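## 4. Planning and loading a route

Read this section before your first drive with the Mahuika touring unit. You will need the unit, its charging lead and the Heltix map card that came in the box. The card already holds the Werkudthorpe Circular and its six side trips. Other routes have to be copied over from a computer (see section 7).

### 4.1 Fitting the map card

1. Switch the unit off. Hold the power button until the screen goes dark.
2. Open the rubber flap on the lower edge.
3. Slide the card in with the label facing you until it clicks.
4. Close the flap and press along its whole length.
5. Switch the unit on. The first start with a new card takes several minutes, and the progress bar may stop for a while near the end.

**Caution:** Do not remove the card while the bar is moving. If the card is pulled out at this point, the saved stops are lost and the routes must be copied again.

### 4.2 Choosing a start point

The Werkudthorpe Circular is a loop, so you can join it anywhere. The unit starts from the harbour car park unless told otherwise.

1. From the main menu, choose **Routes**, then **Werkudthorpe Circular**.
2. Choose **Start from** and pick a village from the list, or choose **Nearest point**.
3. Choose **Direction**. Clockwise is set as standard and keeps the water on your side of the road at most of the lay-bys.
4. Press **Save**.

Note: **Nearest point** measures in a straight line. If you are staying on the far side of the loch it may send you to a place you can only reach by ferry. Pick a village by name instead.

### 4.3 Adding stops

You can add up to 200 stops to one route. Viewpoints, cafés, fuel and toilets are already marked on the card and can be switched on in groups.

1. Open the saved route and choose **Stops**.
2. Tick the groups you want.
3. To add a single place, press and hold on the map until a pin appears, then type a name.
4. Set how long you expect to stay. The unit uses this to work out your arrival time.
5. Press **Save** again. Stops which have not been saved disappear when the unit is switched off.

Opening hours on the card were checked on September 29, 2019. Many cafés and both campsites on the north shore close for the winter, so ring ahead if you are travelling in December.

### 4.4 Road restrictions

Some parts of the circular are single track with passing places. The unit will steer larger vehicles away from them, but only if the vehicle type has been set.

1. Choose **Settings**, then **Vehicle**.
2. Select car, motorcycle, campervan or car with trailer.
3. For a campervan or trailer, enter the overall length and height. Include roof boxes and bikes.

**Caution:** The hill road above the reservoir is closed to trailers all year. If the unit shows message 642 (*Route not suitable*), do not choose **Ignore**. Go back to **Vehicle**, check the measurements and let the unit plan the route again. Always follow road signs where they differ from the screen.

### 4.5 Driving without a signal

There is no phone signal along much of the west shore. The maps and spoken directions are on the card and carry on working. Traffic news, weather and ferry times do not.

- Update the ferry times over wi-fi before you set off.
- Message 660 (*Position lost*) may appear under heavy tree cover. Keep to the road – it normally clears once you are in the open. If it stays on, park somewhere safe and restart the unit.
- Carry a paper map as well. The tourist office in Werkudthorpe sells one at a suitable scale.

### 4.6 Saving and sharing the drive

At the end of the day the unit asks whether to keep a record of the drive. Choose **Keep** to store the track with your stops and times, or **Discard** to delete it. Discarded drives cannot be brought back.

To pass a drive on to someone with another Mahuika unit, choose **Share** and enter the code shown on their screen. Both units must be switched on and in the same room. Your home address is left out, but the place where you spent the night is included. Use **Trim ends** first if you would rather keep that private.

Route notes for the Werkudthorpe Circular were written by Blandine Millet. Corrections can be sent to Cusex using the form in section 9. 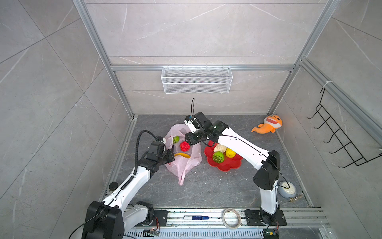 *Fig. 4: Two robot arms in a tiled enclosure, with a pink plastic bag on the floor.*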